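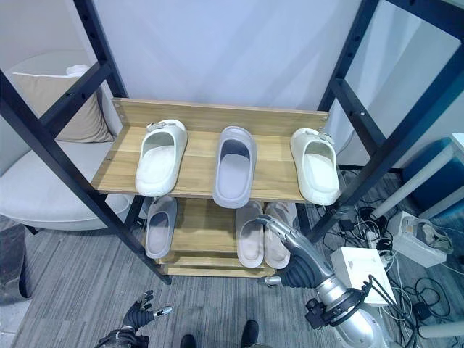
Hello, we're Serncombe, and we teach robots to tidy up. We started in a spare unit in Dedthorpe and now have 8 of us at Clisdale, plus more shoes than any of us could wear.

People always ask about the January fault, so I'll tell you. After 1,760 good cycles our right hand stopped letting go. It closed on a slide, ignored 23 open commands and kept squeezing until I hit the stop button. No one was hurt – the slide was a write-off. A worn cable was dropping the signal, and our software read silence as "carry on". Silence now means stop, and we swap that cable at every service. 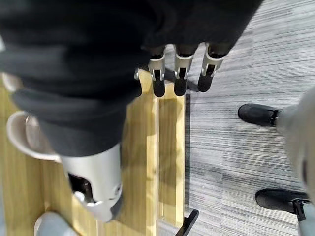
Fingers and wrist cover close up, over the wood.

The full write-up went to our friends at Rustad, and you're welcome to a copy too – just ask!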